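Two cameras, one drum: choosing a wrist for laundry work

By Inger Vestergaard

Most gripper comparisons are run on boxes. Boxes keep their shape, and a depth camera finds their edges without much help. Cloth does neither, and the Wastden test bench has spent since June finding out how much that matters.

The question was narrow. Babita Mishra, who runs the bench, had two finger sets for the same pair of white arms: the Bridelier, a blunt parallel jaw with rubber pads, and the Panganiban, a long tapered finger that comes to a point. Both close at the same speed. Each was given 42 attempts at lifting cloth out of a front-loading washing machine.

The blunt jaw failed on 18 of them. Most failures came at the seal, where the pads met the rubber before they met the fabric. The tapered set failed on 5, all with thin cloth pinched at a single layer, which slid out as the arm drew back.

Camera placement

A head camera alone was good enough to find the door and the basket. Its weak point is the last part of the reach, when the arm covers the thing it is reaching for. A wrist camera sees the fingers and whatever is between them, but loses track of the room. The controller, a Werniment, takes both feeds and gives the wrist view more weight as the fingers come near the cloth.

The tapered fingers at the machine, from the head camera and then from a wrist:

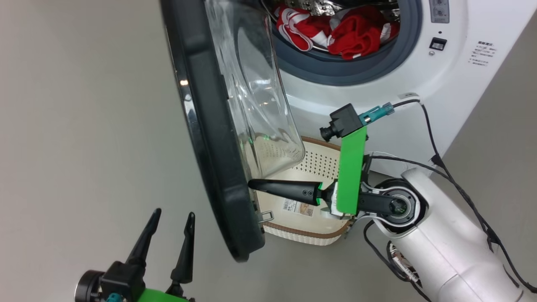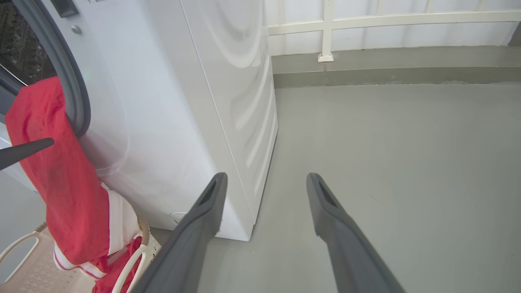
Timing and cable runs

Joining the two feeds raised one problem. The wrist stream reached the controller later than the head stream, and the offset changed with load. Mishra's team now stamps each picture at the camera and lets the controller sort them. Log 1018 is the first with the offset held steady for a whole run.

Cables were the other cost. A connector on the side of a wrist camera needs slack for the full turn of the joint, and slack catches on doors. The next mount will bring the lead out at the back, with a clip at the forearm. The blunt jaw stays on the bench for towels folded on a flat surface, where it did the better job.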